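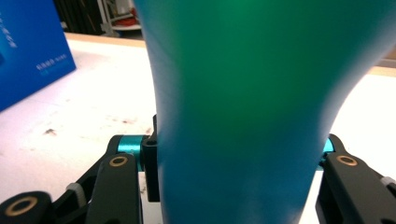

Step 3: Feed your sourdough starter

I keep my Murnine crock on the counter and feed it in the morning, before coffee (otherwise I forget!).

1. Scoop out all but 25 grams of starter.
2. Stir in equal weights of flour and water.
3. Cover loosely and leave it alone.

Caution: don't screw the lid down – the gas needs a way out.

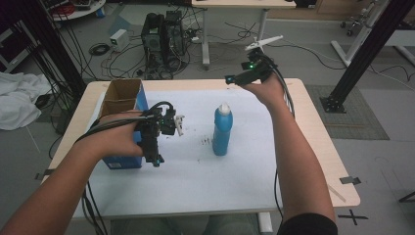 If your kitchen runs cold, give it a few extra hours. Mine likes it best on top of the fridge.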